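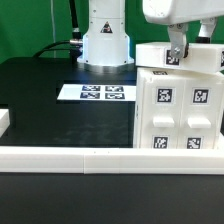 According to Uddin, the Pirnum kit is easy to like in the first hour and harder to like by the second week, and any review should cover both. Our group mostly agreed once we had used it for a term.

## What we reviewed

Pirnum is a tabletop kit sold by Indov for teaching pick-and-place with robot arms. The kit price was $1,928 without the arms, which our lab already had. It includes the marker sheets, the files for the printed parts, the software and one year of support. We set it up against a green backdrop on a black table.

The main exercise uses a white cabinet with printed markers on its front and a flat block that also carries markers. The software finds the markers with a camera and works out where each part is. The gripper then has to move the block on or off the top of the cabinet.

## Setup

Setup took six hours over two afternoons. Most of that went to calibration. The manual skips a step between placing the marker card and saving the table position, and we found it only after writing to Indov. They replied the next morning.

The printed parts fit well. Layer lines show on the side of our cabinet, but this caused no trouble with handling.

## Results

We ran 700 attempts in November using the default settings. We logged 67 failures. The two main causes were:

- a gripper finger covering part of a marker on the block
- the block being set down at a tilt

The first cause is a weak point of the software. When it loses a marker it stops and waits, and the attempt has to be restarted by hand. The Stanow kit, which the lab used last year, goes back to its last good position and tries again.

## Recommendation

We would buy Pirnum again for an introductory course. For project work we would keep Stanow until Indov adds a retry option. The manual also needs the missing calibration step, and we have sent them our notes on it.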